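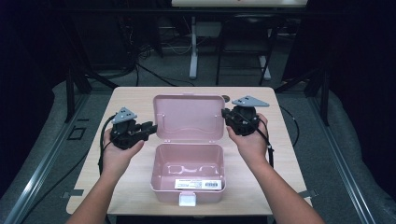
Pink hinged-lid box, lid open, with a hand-held gripper on each side.

Workshop tips: bench work with hand-held grippers

These notes are for packing staff at Srisuk who have moved from hand packing to the gripper benches. The Masow line now takes the sealed cartons. Opening, checking and closing small boxes stays with people, and the motions made at the bench are used to set up the next automated station.

Setting up

Place the box with the latch toward you and the hinge toward the back of the table. Clear the base before starting. Route each gripper cable down the outside of the forearm and leave enough slack to reach the far edge of the table.

Hinged lids

Bring both grippers in at the same height. Touch the sides of the lid before applying any closing force. Thin plastic marks easily at the corners, so hold it by the straight part of the side. Lower the lid with both hands moving at one speed; uneven speed twists the hinge. Press the latch last.

Labels

Keep jaw tips off the barcode. A scratched code goes to the manual scan desk, and the box has to be relabeled there.

Hands and wrists

The grippers weigh more than a box does. Work in sets of 5 boxes, then put both grippers down for 2 minutes. Indrek Lukoševičius keeps the rotation sheet, and a bench turn is followed by a turn at inspection or stock.

What has changed

Piece counts are no longer posted by name. Bench hours are paid at the packing rate until August, when the new job grades start. Three packers have trained as line setters so far. Questions about grades go to Ekkachai Mahawong.

Wipe jaw tips with a dry cloth at the end of each turn. Hang cables loose, without knots.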